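Why Does Fruit Go Soft, Brown and Weird?

Filed under: Food Science, Ages 8 to 12

You buy a pear. On the first day it is as hard as a doorknob. On the second day it is still a doorknob. You forget it for one afternoon, and when you come back it is a bag of syrup with a stem.

Pears have been doing this to people for a very long time. To understand why, you have to look at things from the fruit's side.

What is a fruit for?

You may think a fruit is a snack. A plant would disagree, if plants had opinions. For the plant, a fruit is a way to get its seeds moved somewhere else. An apple tree can't walk its children over to the next field, so it wraps them in something sweet and waits for an animal to come along. The animal eats the apple, wanders off, and later leaves the seeds on the ground in a way we will not go into, except to say that they come with their own fertilizer.

There is one problem with this plan. If the animal turns up too early, the seeds aren't finished, and an unfinished seed will not grow. So the plant makes the young fruit horrible. It is green, so it hides among the leaves. It is hard, and it is sour or bitter enough to turn your mouth inside out. Bite an unripe persimmon and your tongue will feel as if it has been wrapped in a sock.

When the seeds are ready, the plant takes down the Keep Out sign. The color changes, the smell starts, the sugar comes in. We call this ripening.

What happens inside

Lots of small jobs get done at once, and most of them are done by enzymes. Enzymes are tiny chemical workers that cut things up or stick things together. You have thousands of kinds in your own body. Some are working on your lunch at the moment.

In a banana, one team of enzymes goes after the starch. Starch is how plants store food, and it tastes like very little (chew on a raw potato if you want proof, but don't blame us). Starch is made of long chains of sugar. Snip the chains apart and you have plain sugar, which tastes like a lot. A green banana is mostly starch and a spotty one is mostly sugar, and you can check this with your own mouth.

Another team goes after the pectin. Pectin is the glue that holds the walls of the plant's cells together. As the glue loosens, the fruit gets softer. A little of this makes a peach juicy. A lot of it makes a peach you have to eat leaning over the sink. Pectin is also what makes jam set, so if you have ever had jam on toast, you have had glue on toast. You're welcome.

A third team breaks down chlorophyll, the stuff that makes leaves green. In a banana, the yellow was there all along, hiding behind the green. In a strawberry the plant has to make the red fresh.

Acids fade too, in many fruits, and then there is the smell. A ripe strawberry gives off dozens of different chemicals that float into your nose. Plants don't have voices, so this is the nearest they get to shouting.
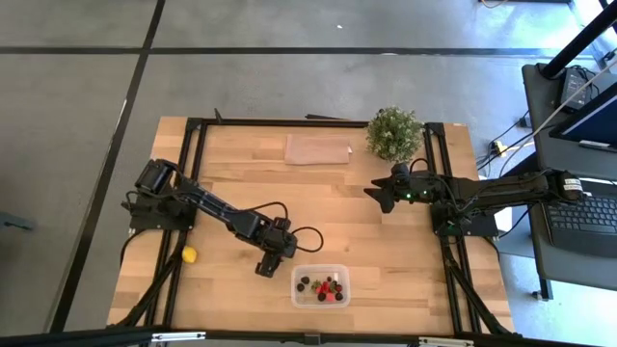
Fruit in a plastic container, on a wooden tabletop.

The gas that tells fruit to hurry up

More than a century ago, a science student in St. Petersburg was growing pea plants in a laboratory, and the peas were behaving badly. They were short and fat and they grew sideways. Outdoors, in clean air, the same kind of peas grew straight up, like sensible peas.

The trouble was the lamps. In those days buildings were lit by burning gas, and a bit of it was leaking into the air. The student tested one part of the gas after another and found the culprit, which was called ethylene (say it ETH-uh-leen).

Later, scientists found something stranger. Plants make ethylene themselves. They use it as a signal, and one of the things it says is "Ripen now." In fruits like apples, bananas, pears and tomatoes, a little ethylene makes the fruit ripen, and ripening makes the fruit give off more ethylene, which makes it ripen more. You may have seen something similar when one person in a classroom starts giggling.

This is why one very ripe apple can push along everything near it. There is an old saying about one bad apple spoiling the barrel. It was meant to be about people, but it works perfectly well about apples.

Yes, a tomato is a fruit. We had a letter about this in May from Clodagh Mac Suibhne, age nine, who said that if a tomato is a fruit then ketchup is a smoothie. We have thought about it and we have no answer for her.

Fruits that won't wait

Not every fruit plays the ethylene game. Grapes, cherries, strawberries, oranges and pineapples do almost all their ripening while they are attached to the plant. Once they are picked, that is as sweet as they will ever be. You can leave a sour grape on the counter and be as patient as you like. You will get an old sour grape.

Bananas, pears, peaches, avocados, mangoes and kiwis can finish the job after picking. Farmers are very glad about that. A ripe banana is a terrible traveler.

How a banana crosses the ocean

A banana might travel 4,000 miles before it gets to your cereal. It is picked green and hard, and it rides in a cool ship where the air is kept around the bananas in a way that keeps them sleepy. The temperature matters a good deal. Much colder than 55 degrees Fahrenheit and the skin turns a sad gray-brown and the banana may never ripen properly. Much warmer and the whole ship turns into banana bread ingredients.

At the other end, the bananas go into a special closed room, and ethylene is let in. The bananas notice the gas, decide that it must be time, and start turning yellow. They have been tricked, but politely.

Fruit sellers talk about banana color by number. The usual chart starts at 1, which is completely green, and goes up to 7, which is yellow with brown freckles. Everybody has a favorite number. Rostyslav Moroz, who checks the spelling on these pages, is a firm 3. He likes his bananas to crunch. We have agreed to disagree and to keep separate bowls.

So why does it turn brown?

There are two kinds of brown, and they get blamed for each other.

The first kind is fast. Cut an apple and go look for your shoes. By the time you find them, the apple has gone tan. When you sliced it, you broke open thousands of cells, and things that are normally kept in separate parts of each cell spilled together. An enzyme met some chemicals called phenols, oxygen from the air joined in, and the three of them made a brown pigment. It's a bit like what happens to skin color on a bruised pear, where the cells get broken without any cutting. Brown apple is perfectly fine to eat. It just looks as if it has had a long day.

Lemon juice slows this down, as the acid makes the enzyme work badly. It will also make your apple taste of lemon, so choose your side.

The second kind of brown is slow. That is rot, and rot is somebody else's dinner. Mold and bacteria are waiting on nearly every surface in the world, and a hard, sour, thick-skinned fruit is difficult for them to get into. A soft, sugary one with a split in the skin is a buffet. If your strawberry is growing gray fur, the mold got there first. Let it win. Cutting off the furry bit doesn't help much with a soft fruit, because mold sends thin threads down where you can't see them.

Should it go in the fridge?

Cold makes enzymes slow, and it makes mold slow too. Your refrigerator should be at 40 degrees Fahrenheit or a little under, and at that temperature almost everything in a fruit calms down.

Berries, grapes and cherries can go straight in. They weren't going to get any better out on the counter.

Pears, peaches and avocados should stay out until they are ripe, and then they can go in. Put a hard peach in the fridge too soon and it may turn dry and woolly inside, like eating a sweater that once met a peach.

Bananas are happiest outside. If you put a ripe one in the fridge the peel will go black, which looks dreadful, but the inside will usually be fine for a while. This is a good way to keep other people from eating your banana.

Try it: the paper bag race

You need two avocados or two green bananas, as much alike as you can find, one ripe apple and two paper bags. Ask before you take the fruit, since somebody may have plans for it.

Put one banana in a bag by itself and fold the top over. Put the other banana in the second bag with the apple and fold that one too. Leave both bags in the same spot, out of the sun. Write on each bag what is inside, or you will forget. You think you won't.

Look once a day and draw what you see. Use the same colored pencils each time. Which one turns yellow first? If you want to make it harder, run a third bag with an orange in place of the apple, and guess before you start.

When you're done, eat the results. If you have waited too long for that, mash them and ask a grown-up about pancakes.

Words to know

Chlorophyll: the green stuff in leaves and unripe fruit.
Enzyme: a tiny chemical worker that speeds up one particular job.
Ethylene: a gas that many fruits make and use as a signal to ripen.
Pectin: the glue between plant cells, also found in jam.
Starch: long chains of sugar that don't taste sweet until they are cut up.

Next time: Why do onions make you cry? (They started it.)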